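Treltthorpe workroom: lighting, air and a ceiling that stays put

Interview by Marloes Van Beek

Heidrun Thaler has run the knitwear finishing room at Treltthorpe for six years. She took the lease on the condition that the ceiling was redone first. Most tenants ask about the floor. "I asked for the drawings of the ceiling and the agent had to go and look for them," she says. "Finishing work is done by eye. Dark reds are the worst, because a dropped stitch in maroon is the same colour as its own shadow."

The room gets its light from recessed round fittings and, by day, from overhead glazing. She wanted no pendants. Long lamps on cords throw a moving shadow when a door is opened, and they collect fibre.

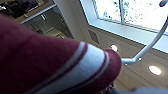
Air and fibre

Knit sheds. Thaler's view is that extraction belongs overhead and the sweeping should be done twice a day, at noon and at close. The vent grille comes down every March. "We used to do it when somebody noticed. By then the grey on it was fluff." She keeps a log of each cleaning, with the fan reading before and after. The last entry was 558 before and 745 after, in the units the meter gives, which she has never converted.

Jolien Van Wijk, who handles the building side, supplied the diffusers through Oditz. An earlier quotation from Van den Broek was for a larger unit. Thaler turned it down on noise. "You listen to cloth as well. A seam that is too tight makes a small click when you stretch it."

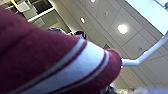
Striped cuffs are checked separately from plain ones. The usual fault is a step where the round begins, and it hides easily near the end of a sleeve. Thaler has her staff turn the sleeve under a fixed light and follow each edge of the band all the way round. On a maroon sleeve with a wide white stripe between two narrow ones, the narrow lines are read first. "The wide one forgives you. A thin line with a jog in it looks like a mistake from across the room." The tension on the white is set a little looser, to stop it drawing in against the red.

Tevetti, the yarn supplier, sends cones in lots of 400 and she will not mix two lots in one garment. A sample from each is washed, dried flat and kept in a drawer with the lot number pinned to it. Asked what she would change, she names the switches. All the lights are on one circuit, and she would like the row by the pressing table on its own. Van Wijk has priced it for the spring.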